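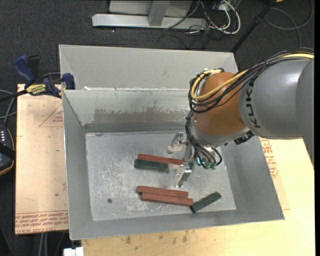

Gripper at the right end of the upper pair of blocks, front bin.

Arm stops when picking blocks that lie against one another; unexpected restart during clearance

Posted by Eyvindur Overgaard, May 21, 2025
Section: Handling and automation / Faults and safety
Status: open

I should be grateful for advice on a recurring fault in a bin picking cell, and on a safety matter which arose from it.

The cell was put together by our training department as a trial installation. It consists of an industrial arm with a two-finger pneumatic gripper, working over metal bins. The parts are rectangular blocks in two colours. The arm is required to lift one block at a time from the front bin and place it in the rear bin. The locating software is Prarell, and the gripper was supplied to us through Stefanou.

Single blocks which lie clear of the others are picked without difficulty. The fault occurs when two blocks lie side by side and in contact. The gripper descends to the end of the chosen block, begins to close, and the controller reports an excess force and stops the arm. On other occasions the fingers close fully and the block is lifted, but its neighbour is dragged along the floor of the bin and the stop occurs during the lift.

Records were kept over 541 cycles. There were 33 stops, of which 25 took place with blocks in contact. The remaining eight have no pattern that we have been able to identify, although several were close to the walls of the bin.

The following have been tried. The closing force was reduced at the regulator, with the result that blocks were dropped. The approach speed in the program was reduced from 700 millimetres per second to half that value, with no change in the rate of stops. The fingers were removed, cleaned and refitted.

The safety matter is as follows. In March, after a stop of the kind described, an operator reached into the bin in order to separate two blocks by hand. The cell had been left in automatic mode. A colleague at the control panel acknowledged the fault message in the belief that the operator had finished, and the arm resumed its closing movement. The operator withdrew his hand in time and was not injured. The event was entered in our near miss register. The cell has since been used only with a supervisor present, but I do not regard that as a lasting arrangement.

I should therefore like to know, first, how the stops may be prevented, and secondly what procedure other sites follow when a part has to be freed from beneath the gripper.

Wilma Mulder
Accepted by the poster

I will take the second matter first, as it is the more serious, and I would ask that the cell is not run again in automatic until it has been dealt with.

A stop produced by a force limit is not a safe state for entry. The controller has ceased to move the arm because a value was exceeded, and it will move again as soon as the message is cleared and a start is given. It does not know that a person has a hand in the bin. In addition, the gripper is pneumatic and may hold stored pressure while the arm is stationary. The fingers can open or close with the drives switched off if a valve changes state.

The procedure at Brunbridge, where I am responsible for the handling cells, is this:

The person who is to reach in stops the cell personally, by the emergency stop or by opening the guard. This is not delegated to a colleague at the panel.

The mode selector is turned to manual and the key is removed. The key stays with the person entering.

If the part can be released by moving the arm away, the arm is jogged clear at reduced speed with the enabling device, and the part is then dealt with. Hands do not go into the bin while the gripper is over it.

If the arm cannot be moved, the main isolator is locked off. The compressed air is shut off and vented at the service unit and the gauge is read before anyone enters. Please support any part which the gripper is holding before the air is vented, as a gripper without a spring or a check valve may let it fall.

On leaving, the same person restores the air and the power, closes the guard and resets. The reset must be placed where the whole of the cell can be seen, and must not by itself start the arm. A separate start command is required.

Your account suggests that at your site the acknowledgement and the restart are one action. If so, this is a fault in the arrangement of the controls and should be corrected by whoever is competent to alter the safety functions. An instruction to staff will not be sufficient. You should also review the risk assessment for the cell and record the near miss as the reason for the review.

On the first matter, I would draw attention to the way the fingers must enter. In your photograph the upper pair consists of a long reddish-brown block with a shorter dark green one directly against it. If your program grips the long block across its width, one finger has to pass down between the two, and no space exists for it. The finger then lands on the top of the green block or wedges between them, and the force limit is reached. A reduction in speed will not help, as you found.

We had the same trouble with cast parts from Alumico and dealt with it in the selection of the grasp. The software should be told the outline of the open fingers, with a margin, and should reject any grasp in which that outline overlaps another part. Where no permitted grasp remains, the arm carries out a separating movement: the closed fingers are lowered beside the pair, clear of both blocks, and push one of them a short distance. A new reading is then taken. We permit three such movements before the cell stops and calls for an operator.

The separating movement should have its own force limit, set lower than that used for picking, and it must not be directed towards a wall which is close by.

Charalambos Papadakis

Raise the force limit. We did this on our cell and the stops went away. The factory setting is very cautious. It is also worth fitting rubber tips to both fingers.

Comment by Wilma Mulder: I must advise against the first part of this. The limit is the only thing which at present prevents the finger from being driven into the second block. If it is raised before the cause is removed, the likely results are a bent finger or damage to the wrist. If the limit also forms part of the protection of persons, it may not be altered without a fresh assessment.

Comment by Charalambos Papadakis: Noted. Ours is fully fenced and the parts are foam. I should have mentioned that.

Panagiotis Dimitriou

I agree with the advice on entry and have nothing to add to it. I write with regard to the eight stops which do not involve blocks in contact.

Two points in the photograph deserve to be checked. The first is the holding of the bins. There is a bar clamp on the left, near the corner of the bins. I cannot tell from this view what secures the right-hand side. If it is not fastened, a bin may turn slightly about the clamped corner each time a block is pressed against a wall, and the stored position of the walls will then be wrong by a small amount. A grasp planned close to a wall would be the first to suffer. I would suggest marking the position of each bin on the surface beneath it with a fine pen and looking at the marks after a full shift. A fixed stop on two sides of the bin is better than a second clamp.

The second is the dressing of the cables and hoses at the wrist. The black cables form a loop around the left side of the orange joint housing, and hoses descend from there to the tool. With the arm reaching low into the bin and the wrist turned to suit a block set diagonally, such as the dark green one towards the front, a loop of this kind may touch a wall or may be drawn tight. Either can be read by the controller as an outside force. Please run the wrist by hand, in manual mode at reduced speed, through the largest angle the program allows at the lowest height, with a second person watching the loop from outside the reach of the arm. If it draws tight at any point, limit the angle in the software or have the bundle refitted with more length.

It would also help to record the wrist angle at each stop. If the eight share a similar angle, the cables are the likely cause. If they share a wall, I would look to the bins.

Comment by Eyvindur Overgaard: I am obliged to all three contributors. The cell has been taken out of automatic mode. I can confirm that on our panel the acknowledgement does also release the start, and Krešimir Omerović of our electrical section has been asked to separate the two functions. The bins have been marked as suggested. The wrist angle was not being saved with the fault record and will be added before the next run.

Comment by Wilma Mulder: Please have the separated reset tested with the guard open as well as closed, and keep the written result with the risk assessment.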